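Jul 22, 2020

Sourdough log, batch 11. The Prukent rye starter is finally doing what I want! Fed it 5 hours before mixing, and it had a nice dome on top by the time I got the flour out. I also bumped the water up to 263 g against 356 g of flour (the old Bastach recipe runs drier) and the dough was sticky but I could still fold it.
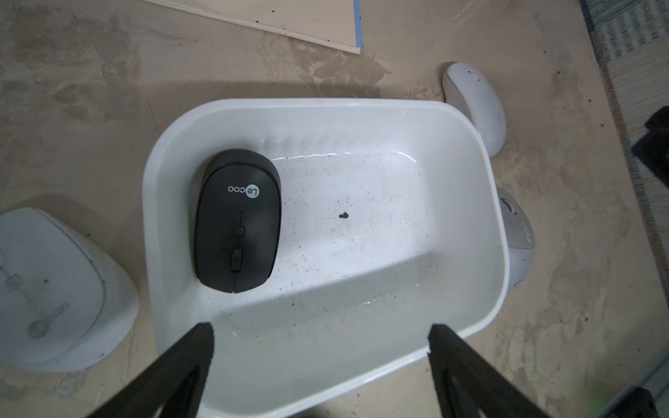

Wendeline Okoro
Bench technician, Lindqvist Workshop

Crumb is way more open than batch 10 – big uneven holes near the top, tighter at the bottom, so I think I shaped it too gently. Crust went a shade too dark on one side. I keep forgetting to turn it halfway! Taste is good though, a bit sharp, and better with butter than with cheese.

Mouse and white tray. 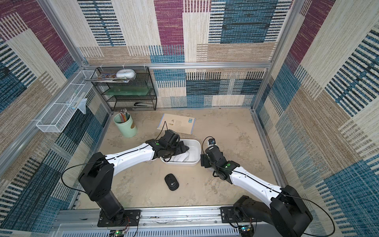 Striped wall panels, magenta and blue.

Next time: same water, longer in the fridge, and a hotter start with the lid on. I'd also like to try the darker rye before September, if there's any left in the bag. Telex folks, the spare starter is in the jar with the blue lid, so please feed it if you take some.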